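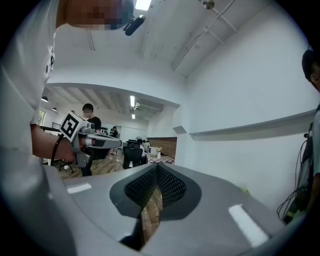 Last changed: September

Clullis — read me first

Hi, Min-kyu Ok here. I look after Clullis, our set of clips about everyday jobs and rooms, and these are my notes on the Trelden part. It's 653 clips, almost 3900 seconds all up, sorted into 6 folders by room. The rooms have white walls and brown wood floors, and the arched opening through to the back room is my favourite bit — I used it as the dividing line for the labels. Desk fan and mesh chair both go under "back room", whichever side you're looking from. Folder 2 still has the old colour labels, so check those before you use them. Fixes to me by Tuesday, please!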